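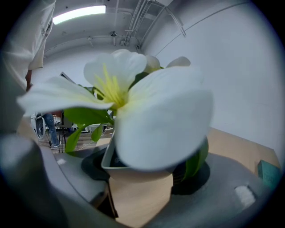 How do I clean a fake plumeria without wrecking it?

Posted by Chrysanthi Vasilakis, Gurkbridge
2020-06-14

I have inherited a fake plant. My aunt downsized in April and everyone in the family was issued something, and I drew the white flowers with the yellow-green middles, in a little off-white pot with corners on it. I think they're meant to be plumeria. I didn't want it. I have since moved it to a better spot twice, so make of that what you will.

The trouble is dust. It lives on a shelf in my kitchen, a metre from the stove, and whatever lands on it stays. The leaves I can mostly manage with a tea towel. The petals are another matter, and a damp cloth seems to push the grey stuff further in towards the yellow part, where there are fine streaks I'd rather not rub off. I don't know what the petals are made of. There was no tag and my aunt says "good quality", which she also says about her car.

Can I run the whole thing under the tap? Does it come out of the pot? And is there a way to make it sit up straight? It leans.

3 answers

Petrenko
Member for 6 years

Before anything gets wet, find out whether the colour is going to stay put. Dampen a cotton bud, pick the back of a petal low down where no visitor will ever look, and dab it. Then do the same on one of the yellow streaks. If the bud comes away yellow, stop there and keep the whole thing dry from now on. A soft make-up brush will do a decent job, brushing from the centre out to the tips so you aren't herding the dust into the middle.

If the bud comes away clean or just grey, mix a bowl of lukewarm water with one drop of dish soap. One. Kitchen dust is half grease and plain water only moves it about, as you've found. Wipe each petal with a barely damp microfibre cloth, your other hand flat behind it for support, then go over it again with clean water. Leaves can take a firmer hand. Let it air dry away from the sun. No hair dryer unless it has a cool setting, as I have personally curled a very nice magnolia.

I wouldn't put it under the tap. Most of these stems have wire inside and it rusts.

On the pot: look in at the top. If you see foam or a hard plug, the stem is glued and I'd leave it. If it's just loose in there, lift it out, pack the bottom with florist's clay and push it back in straight. That will sort out your lean.

Indden

just throw it in the dishwasher top rack, done it heaps of times

prestisdale_pam

Please don't put it in the dishwasher. I did that to a stem of orchids and spent the evening picking leaves out of the filter. At 70 degrees the glue lets go of everything at once.

I agree with Petrenko, but for the weekly dusting I use a clean dry paintbrush, 40 mm, the cheap sort. Takes a minute. For the lean, you can also bend the stem gently near the base if there's wire in it. Small bends, and turn the pot to check from the side.

Mine is 14 years old and still gets compliments from people who try to smell it.

Reply from Chrysanthi Vasilakis

Thanks, all. Cotton bud came away grey and nothing else, so I've got the bowl of soapy water out. Will look into the pot once the petals are done. Indden, I've forwarded your advice to my aunt for the car.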